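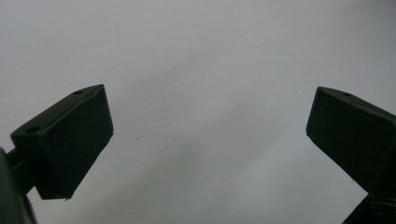
《Trostia》游戏使用手册
第三章 安装、双人合作与存档管理

本章适用于在 Grullance 主机上运行的《Trostia》实体版与下载版。章内所述菜单名称以简体中文界面为准；界面语言设为其他语种时，菜单的排列顺序相同，名称可能略有差异。除另有说明外，"确认键"指手柄右侧的下方按键，"返回键"指手柄右侧的右方按键，"菜单键"指手柄中部偏右的小按键。

初次游玩前，请先阅读第一章中的健康与安全须知。

3.1 安装前的准备

1. 将主机系统软件更新至最新版本。在主机主菜单中依次选择"设置""系统""系统更新"，按画面提示完成更新后重新启动主机。

2. 确认主机的内置存储或扩展存储具有足够的可用空间。游戏主体所需空间标示于包装背面或商店页面，另须预留 2 GB，供补丁解压时临时使用。

3. 登录将用于游戏的主机用户。存档与主机用户绑定，以访客身份进行的游戏不会保存进度。

4. 如须使用联网功能，请事先注册 Brostivo 账户，并在主机设置中完成绑定。一个 Brostivo 账户仅可绑定一个主机用户。未成年人注册账户时，应由监护人填写同意事项。

注：单人剧情与本地双人合作均无须绑定 Brostivo 账户。

3.2 安装实体版

1. 将游戏光盘标签面朝上放入主机。主菜单出现《Trostia》图标后，安装自动开始。

2. 安装期间可选择图标并按菜单键，查看"安装信息"中的进度。

3. 进度显示为"可开始游戏"时，序章部分已可游玩，其余章节在后台继续安装。

4. 全部内容安装完毕后，按主机提示下载更新补丁。未连接网络时可略过此步骤，待联网后再行下载。

注意：安装过程中请勿取出光盘或切断主机电源。安装因故中断的，应在主菜单中删除未完成的数据，再从步骤 1 重新开始。

每次启动实体版时，主机内须有游戏光盘。

3.3 安装下载版

1. 在主机商店中打开《Trostia》的商品页面，选择"下载"。使用兑换码者，请先在"兑换"页面输入包装内附卡片上的字符，输入时不区分大小写。

2. 在弹出的窗口中选择存储位置。安装完成后如需更改，可在主机的"存储管理"中移动数据，存档不随之移动。

3. 如需安装其他语言的语音，在"附加内容"一栏中勾选相应项目。语音包可于日后单独删除或重新下载，不影响游戏进度。

4. 下载完成后，从主菜单启动游戏。

注：兑换码仅可使用一次，且须在与购买地区相同的商店中兑换。兑换成功后不可转让，亦不可退换。

3.4 首次启动与初始设置

首次启动时，游戏依次显示以下设置画面。全部项目均可在日后通过"选项"菜单修改。

1. 界面语言与语音语言。两者可分别指定。更改语音语言后，须返回标题画面方能生效。

2. 画面亮度。转动左摇杆，直至画面左侧的徽记隐约可辨、右侧的徽记清晰可见，然后按确认键。

3. 字幕。可选择"关闭""仅对白"或"对白与环境音"。选择后两项时，还可设定字号及底板的浓淡。

4. 音频输出。使用电视机扬声器时请选择"标准"；使用耳机时请选择"耳机"；连接多声道音响设备时请选择"环绕"。

5. 难度。分为"漫游""旅人""守钟人"三级。难度可于剧情途中在任一钟楼更改，但选择"守钟人"开局后一经调低，该存档即不再具备获得对应徽章的资格。

6. 用户协议与隐私政策。阅读后选择"同意"，方可进入标题画面。拒绝"使用数据分享"一项不影响游戏的任何功能。

注意：本游戏含有闪烁光效。对光刺激敏感者，请在"选项""辅助功能"中启用"减弱闪烁"，并在游玩前咨询医师。启用该项不能完全消除相关风险。

3.5 手柄设置

3.5.1 连接第一手柄

1. 以随主机附带的连接线将手柄接至主机，按手柄中央的主机键。

2. 指示灯由闪烁转为常亮后，可拔除连接线，以无线方式使用。

3. 在标题画面按确认键。最先按下确认键的手柄被登记为第一手柄，操控主角伊洛。

3.5.2 更改按键配置

1. 打开"选项"，选择"操作"，再选择"按键配置"。

2. 从"标准""左手优先""单手"三种预设中选取一种。如须逐项更改，请选择"自定义"。

3. 选择要更改的动作，然后按下希望使用的按键。该按键已分配予其他动作时，两者互换。

4. 按菜单键保存，或按返回键放弃更改。

注：菜单键与主机键的功能不可更改。选择"单手"预设时，镜头由系统自动控制，画笔瞄准改为自动锁定。

3.5.3 摇杆与振动

角色在未操作摇杆时自行移动的，请在"操作"菜单中选择"摇杆校准"，松开双手拇指，待画面上的圆点静止后按确认键。校准后情况仍未改善的，请逐级提高"盲区"的数值。盲区数值过高会使慢走动作难以触发。

振动强度分为"关""弱""中""强"。双人合作时，两名玩家可分别设定。

3.6 本地双人合作

剧情进行至"褪色的码头"一章后，第二名玩家可随时加入，操控同伴角色梅丽。梅丽的回声能力可使伊洛绘出的机关保持更长时间，部分谜题在双人游玩时有另外的解法。

3.6.1 第二玩家加入

1. 第一玩家按菜单键，打开暂停菜单。

2. 将第二手柄接通电源，并按其主机键。主机询问使用者身份时，选择另一主机用户或"访客"。

3. 在暂停菜单中选择"邀请同伴"。

4. 第二玩家按住确认键，直至画面右下方的圆环填满。

5. 关闭暂停菜单后，梅丽由第二玩家操控。

注：第二玩家以"访客"身份加入时，可正常参与剧情，但不获得徽章，其按键配置亦不予保存。

以下情形中，"邀请同伴"显示为灰色，不可选择：
剧情动画播放期间；
首领战斗期间；
伊洛处于水下或乘坐缆车时；
存档处于"褪色的码头"以前的章节。

3.6.2 分屏显示

两名角色相距较远时，画面自动分为左右两部分；相互靠近后，画面自动合并。可在"选项""显示""分屏"中选择"自动""始终左右""始终上下"。

启用分屏时，字幕显示于说话角色所在的一侧。两侧同时有对白的，剧情对白优先。

3.6.3 第二玩家退出

第二玩家按菜单键并选择"离开"，即可退出。梅丽随后由系统操控，其携带的道具转入共用行囊。第二手柄因电量耗尽而断开时，游戏自动暂停，并询问等待重新连接或以单人方式继续。

3.7 联网双人合作

联网合作须满足以下条件：两名玩家均持有本游戏，均已绑定 Brostivo 账户，且游戏版本一致。

1. 在标题画面选择"联网"，等待画面右上方的账户名称变为白色。

2. 房主选择"建立房间"，再选择要使用的存档。

3. 房主将画面所示的房间暗号告知对方，或从好友名单中直接发出邀请。

4. 加入方选择"输入暗号"，或在收到的邀请上按确认键。

5. 双方均选择"准备完毕"后，房主选择"出发"。

剧情进度只记录于房主的存档。加入方所得的颜料、服饰及徽章，在返回标题画面时写入其本人的存档。

注意：请勿向不相识者透露账户密码、住址等个人信息。监护人可在主机的家长控制功能中限制语音交流及陌生人邀请。

3.7.1 网络端口

在使用路由器的环境中，如反复无法建立房间，请在路由器的管理页面开放 UDP 端口 1706。操作方法请参阅路由器的使用说明书。由学校、宿舍或公司管理的网络，须向网络管理部门提出申请，Lo Presti 客户服务部无法代为处理。

设定完毕后，选择"联网""连接测试"。测试结果为"良好"或"一般"时可以游玩；结果为"受限"时，只可加入他人的房间，不可自行建立。

3.8 存档管理

3.8.1 自动存档与手动存档

游戏在进入新区域、完成谜题及取得重要道具时自动存档。存档期间画面左上方显示钟形图标。

手动存档须在钟楼进行：

1. 使伊洛靠近钟绳，按确认键。

2. 选择"记录"。

3. 选择空栏位，或选择要覆盖的栏位。

4. 选择覆盖时，再次按确认键。被覆盖的存档无法恢复。

注意：钟形图标显示期间，请勿关闭主机电源、取出光盘或移除扩展存储。存档数据可能因此损坏。

3.8.2 备份至云端

1. 在主机主菜单中选择《Trostia》图标，按菜单键。

2. 选择"存档数据"，再选择"上传至云端"。

3. 云端已有存档时，画面并列显示两者的章节名称与保存时刻。核对后选择要保留的一方。

自动备份可在主机的"设置""存档"中开启。云端存储服务由主机厂商提供，其服务条件以主机厂商的公告为准。

3.8.3 继承体验版存档

体验版收录序章与"纸灯街"一章。体验版存档可由正式版继承，步骤如下。

1. 确认体验版与正式版由同一主机用户使用。

2. 启动正式版，在标题画面选择"新游戏"。

3. 出现"发现体验版存档"的提示时，选择"继承"。

4. 核对章节名称后按确认键。

继承后，伊洛自"纸灯街"的出口处开始行动。颜料、图鉴记录及按键配置一并继承，体验版中取得的徽章在首次自动存档时补发。完成继承后方可删除体验版。

注：版本更新日期早于 2025 年 3 月 25 日的体验版，须先行更新，并在更新后的体验版中手动存档一次，正式版方可读取。

3.8.4 删除存档

1. 在标题画面选择"载入"。

2. 将光标移至要删除的存档，按住菜单键。

3. 输入画面所示的四个方向，以确认删除。

删除主机内的存档，不会同时删除云端备份。

3.9 图鉴与音乐室

通关任一难度后，标题画面新增"音乐室"，可聆听剧情中已出现过的乐曲。乐曲由 Samuele Ferraro 作曲，曲目说明可在播放时按菜单键查看。未曾进入的区域，其乐曲以问号表示。

图鉴收录近 200 个条目，分为人物、器物、地貌与壁画四类。条目在以画笔描摹对象后登记。因剧情推进而无法再次到访的地点，可在终章前通过"旧明信片"返回，补录遗漏的条目。

图鉴登记状态为各存档共用。开始新游戏不会使已登记的条目消失。

3.10 常见问题与处理方法

画面停留于标志动画，未进入标题画面
按主机键返回主菜单，结束游戏后重新启动。情况依旧的，请关闭主机，拔除扩展存储后再次尝试。下载版可在"存储管理"中选择"检查数据"，系统将自动修复缺损部分。

显示"错误 206"
该代码表示存档数据与当前游戏版本不符，多发生于在另一台未更新的主机上载入云端存档时。请按以下步骤处理：
1. 返回标题画面，请勿选择"新游戏"。
2. 将游戏更新至最新版本。
3. 重新下载云端存档。
4. 再次选择"载入"。

没有声音，或只有音乐而无对白
请检查"选项""音频"中的各项音量，并确认所选语音包已安装完毕。音频输出设为"环绕"而实际使用双声道设备时，对白可能过轻，请改为"标准"。

第二手柄无反应
请确认主机已将该手柄分配予第二名使用者。两只手柄登录于同一主机用户时，游戏仅识别其中之一。

联网合作中途断线
房主的进度保存至最近一次自动存档处。双方返回标题画面后，可以原暗号重新会合；房主已关闭房间的，须重新建立。

谜题机关消失或无法触发
打开暂停菜单，选择"返回最近的钟楼"。所在房间内的机关将恢复至初始状态，已取得的道具予以保留。

徽章未获发放
请确认主机已连接网络，并在主机的徽章页面执行同步。使用访客身份、或在"守钟人"难度中曾调低难度的，不符合发放条件。

3.11 客户服务

依照前节方法仍无法解决的，请与 Lo Presti 客户服务部联系。联系时请备妥下列资料：
主机型号与系统软件版本；
游戏版本，显示于标题画面右下方；
实体版或下载版；
错误代码，以及发生问题时所在的章节；
已尝试的处理方法。

客户服务部不解答有关谜题解法、隐藏要素及后续作品的询问。光盘存在制造缺陷的，请保留购买凭证，连同光盘与包装一并送交原销售处。因使用不当、擅自改造主机或使用非正规配件造成的损坏，不在保修范围之内。

联网服务于每年 11 月进行年度维护，维护期间联网合作与暗号会合暂停使用，本地游玩不受影响。具体时段在标题画面的"公告"中预先通知。

本手册所载画面名称与操作步骤，可能因游戏更新而变更，恕不另行通知。最新版手册可由标题画面的"选项""电子手册"查阅。

画笔与颜料的使用方法，请参阅第四章。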